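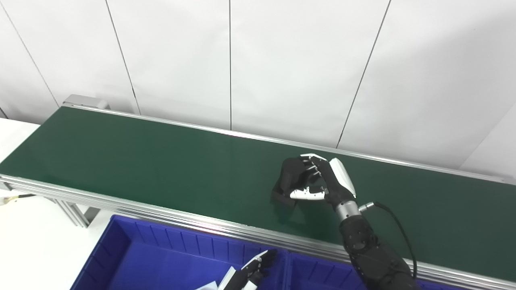

Figure 3. View from the head camera at the belt station: right hand over the green conveyor, left hand reaching up into the divided blue bin.

Search this site Enter keywords All volumes Go

July 12, 2019
By Dwynwen Phillips, Mwangi Massawe and Liam Quinlan

4. Keeping two hands out of each other's way

I should say up front that this is the section I rewrote the most, and that the software it covers got rewritten even more often than that. (The "I" in this section is Dwynwen. Mwangi wrote the perception section and Liam the one on the simulator, and we decided early on to let each part sound like the person who did the work.) Section 3 left off with the perception stack handing over a list of part poses on the belt, each with a time stamp and a confidence. What happens to that list next is the job of the planner, which we call Skeltix, and of the little arbitration layer that sits under it.

The layout in Figure 3 is the one we used for everything in this section. The belt runs across the workspace on a diagonal, with the bin in front of it on the robot's side, and the bin has a divider, so there are two compartments to drop into. That diagonal gave me a lot of grief! My first version of the belt model assumed that travel was lined up with one axis of the robot base, and it took me an embarrassing number of missed grasps to track down a fixed rotation that I had typed in by hand and then forgotten about. We now fit the belt direction from the two long aluminum rails every time the system starts up. The rails are bright, straight and parallel, so they make a much nicer target than the belt surface, which is smooth and dark and has almost no texture for a feature matcher to hold on to.

4.1 One plan or two?

The obvious way to do this is to plan both arms together, as one big robot with a lot of joints. We tried it. The joint planner found lovely motions, and it found them too late. A part on a moving belt doesn't wait for you, and by the time we had a path the pose at the end of it was stale. So we went the other way and gave each arm its own planner, with a shared map of who has claimed which piece of space and for how long.

A claim in our system is just a swept volume plus a start time and an end time. When the right arm wants to go down to the belt, it asks the arbiter for the volume it will sweep through, from the wrist to the fingertips. If the left arm already holds a claim that overlaps in both space and time, the request bounces and the planner either shifts the start time or looks for another route. Whoever asks first gets the space, with one exception that I'll come to in 4.3.

We pad the volumes, and the padding turned out to matter more than anything else we tuned. The hand is easy enough to wrap in simple shapes. The wrist is harder, because a cable leaves a connector beside it and arcs outward before coming back down along the forearm. Our robot model came with no cable in it at all. For weeks the planner was perfectly happy to swing the wrist through a gap that the arm could fit through and the cable could not. Tomás Lynch finally got fed up with this and added a fat curved tube to the collision model, with a radius he picked by eye, and I'm not too proud to report that his tube is still in there. It costs us a few good paths, and I can live with that.

4.2 Curling the fingers early

A hand with fingers has a lot more shape to it than a parallel gripper, and the shape changes as you move. We treat the finger posture as part of the plan. There are 4 named postures in the library (flat, loose curl, closed, and tuck), and the planner may only switch between them at waypoints. In loose curl, the palm faces down with the fingers bent inward and the thumb underneath, and that posture is the one you see in the right hand in Figure 3. It's what we command for the approach to the belt. From there it takes very little travel to close around a part, and the swept volume is a good deal smaller than with the fingers out straight.

The price is paid by the camera. A curled hand hides a big patch of belt from a head-mounted view, and it also throws a dark shadow on the green right where we'd like to be looking. Mwangi's detector used to report that shadow as a part, with great confidence, over and over. We had two ideas for dealing with it. The first was to retrain with more shadow examples, and that helped some. The second was to project the hand model into the image using the joint angles and mask out both the hand and a strip beside it where we expect the shadow to fall. We kept both. The mask is crude (it assumes a light direction that we measured once and have never touched again), but the arbiter doesn't have to chase ghosts anymore, and my afternoons have gotten a lot calmer.

While the mask is on, the planner is working blind under the hand. It runs on the last good pose, pushed forward by the belt speed. We let this go on for at most 18 camera cycles. After that the grasp is called off and the arm backs up to its hover point. I tried longer limits and saw more grasps finished, but also more fingertips pressed into bare belt, and Colm Ó Conaill, who looks after the hands, asked me very politely to stop.

4.3 The bin problem

Now for the exception. The bin is close to the belt, close enough that a forearm reaching for the belt can pass over the rim and hide part of the right compartment on its way. You can see that overlap in Figure 3 too. In terms of claims, it means that a right-arm move to the belt nearly always eats some of the space over that compartment, even though the right hand has no business there at the time.

Under plain first-come rules, this starved the left arm. It would ask for the right compartment, get bounced, wait, ask again, and get bounced by the next belt reach. In our logs the worst stretch had the left arm asking 20 times in a row without a single yes. We fixed it with a patience counter. Each bounce raises the priority of the next request, and once the priority passes a threshold, the arbiter stops granting new claims over that region to the other arm until the waiting one has gone through. Anyone who has read about operating system schedulers will be rolling their eyes right now, and fair enough! It's an old trick. I just hadn't thought of a bin as a shared resource until it started behaving like one.

We also split the bin claim in 2, one volume per compartment, with the divider wall belonging to both. Before the split, a hand anywhere in the bin locked the whole thing. Afterward, the left hand can work in the left compartment while the right arm is out over the belt, and the two plans never need to hear about each other.

4.4 What still goes wrong

Small stuff, mostly, and I'd love to hear from anyone who has dealt with it better. The padded cable tube makes the planner refuse some reaches at the far side of the belt that I can plainly do by jogging the arm. The shadow mask is only as good as its light direction, so we don't trust it near the windows of the Wutcombe lab and we keep the blinds down. And the patience counter has no idea how urgent a belt part is, so now and then it holds the right arm back for a bin move that could easily have waited. Liam has a version in the simulator that weighs each claim by the time left before the part leaves reach. It looks promising there, and we plan to bring it over to the real arms in August. The simulator setup itself is described in Section 5.

Related items
Massawe: Masking your own hands in head-camera images
Quinlan and Lynch: Time-stamped claims for two-arm planning
Ó Conaill: Notes on looking after fingered hands
Zaren workshop papers: Belt tracking without belt texture
Ó Dubhghaill lecture notes: Scheduling for people who build robots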